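Chapter 2
Pots, Pans and Where They Live

Most of the work in a kitchen is putting things back. A household in Altstead that Bhavana Amin studied over one April moved its pots and cups 842 times, and 447 of those moves were simply from one surface to another. Cooking accounted for 241. This chapter deals with open vessels: how they are picked up, set down and stored. 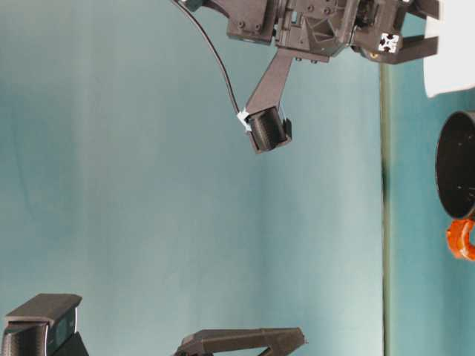 2.1 The rim

A black pot or cup shows its rim most clearly when the inside is dark as well. The rim is where a hand usually goes first. Store vessels with the rim up if they are used daily, and rim down if they stand for over a week. Lids are covered in the next section, along with Tharun Shetty's notes on stacking.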